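**Foam letters on a black curtain: what holds?**

Board: Backdrops, Booths & Table Displays

---

**plolter_jen**

I do a table at our community food day every January. Black fabric backdrop, foam letters across the top, a small round table in front with a toaster oven and some dry goods for the demo. I have used double-sided tape on the letters for years and every year a few of them are on the floor by lunch. The fabric is plain black polyester, nothing fancy, and I can't put holes in it because it belongs to the hall.

What are people using? The letters are the craft store kind, light, a little under a hand wide.

---

**Gasser42**

Safety pins from behind. Go through the fabric and into the foam but not out the front.

---

**plolter_jen**

Can't do holes, see above.

---

**Gasser42**

A pin hole in polyester closes up when you rub it with your thumbnail. I have pinned the same curtain for nine seasons and you can't find one of them.

---

**stiltport_mike**

It's a rented or borrowed curtain, she said no holes. Our hall charges for pin marks whether you can find them or not.

Sticky-back hook tape, hook side only, on the back of each letter. Whether it grabs depends on the weave. Brushed or fleecy cloth holds well. Slick polyester doesn't hold at all. Take one letter and a scrap of tape and try it on a corner before you buy a roll.

---

**saadet_d**

We have nearly the same setup. Black cloth, foam letters in mixed colors, round oak-colored table, toaster oven on the left side and the beans on the right. I keep green beans and the dark reddish-brown ones in a white divided tray so people can look at them while I talk. I used to put them out in bowls and somebody's sleeve would go through one before noon.

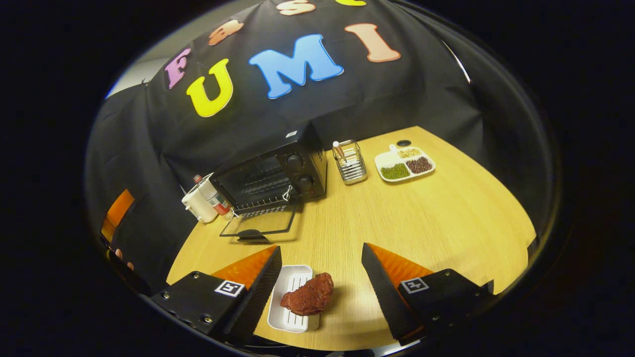 For the letters I gave up on tape and went to small magnets. One flat magnet glued to the back of the letter, one loose magnet behind the cloth. No holes and no residue. You can slide a letter over if the spacing is wrong, and with tape you have to peel it and start again. I bought a bag of 200 and still have most of them.

Two things to watch. Mark which side of the magnet goes up before you glue, or half of them will push each other away. And let the glue cure overnight. The first year I hung them after an hour and the magnets came off and stayed on the curtain.

Saadet Dönmez

---

**plolter_jen**

Magnets could work. Does the weight pull the cloth down? Mine already hangs in folds and the letters tip when they land on one.

---

**saadet_d**

The weight is nothing. Folds are the bigger problem. I look for the flattest stretch and start with the middle letter, then work out to both sides. If you start from the left you run out of flat cloth before you run out of word. I don't bother getting the rest of the curtain smooth, only the strip where the letters go.

---

**Gasser42**

Steam it the night before and you have no folds.

---

**stiltport_mike**

Steam works if you have somewhere to hang it afterward. If it goes back in a bag for the drive you're where you started. Roll it on a cardboard tube.

---

**pranico_table**

I'm going to disagree with the whole idea of letters above the appliance. I ran a demo table where the oven was right up against the cloth and I had to move the whole display forward once I started cooking. If you plan to turn the oven on, the backdrop needs to be well behind it. Check the manual for your model for the clearance on all sides. Polyester does not like heat.

---

**plolter_jen**

Mine gets turned on for the afternoon part. It's been pretty close to the cloth, now that you say it.

---

**saadet_d**

Agree with pranico on that. If it's going to be on, pull it forward and leave a real gap. A round table makes it harder because the back edge curves away and you lose depth on the sides. Put the oven at the middle of the curve where the table is deepest, and move the tray and the utensil caddy out to the side.

Also allow for the door. With the door down it takes up a lot of the table in front. People set things there while it's closed and then you have nowhere to open it.

---

**Gasser42**

Or use a rectangular table.

---

**stiltport_mike**

She has a round one, Gasser.

---

**Gasser42**

They fold up and cost 42 dollars. I'm only saying it would fix three of the problems in this thread.

---

**pranico_table**

He has a point about the table. I switched and I wouldn't go back. Round looks nicer from the aisle, I'll give you that, but you can't line anything up on it.

---

**plolter_jen**

The hall gives us the tables so I take what I get. I'll ask if there's a long one.

Update on the letters: tried Mike's hook tape on a corner of the cloth and it slid right off. Ordered a small pack of magnets. I'll glue them this weekend and leave them until Monday before I hang anything.

---

**saadet_d**

Put a dot of marker on the up side of every magnet before you open the glue. Keep the loose ones in a lidded tin, well away from kids. They're small enough to swallow and that's dangerous.

---

**stiltport_mike**

Post back after the event and say how many fell. I'd like to know if it holds on the slick stuff.

---

**plolter_jen**

Will do.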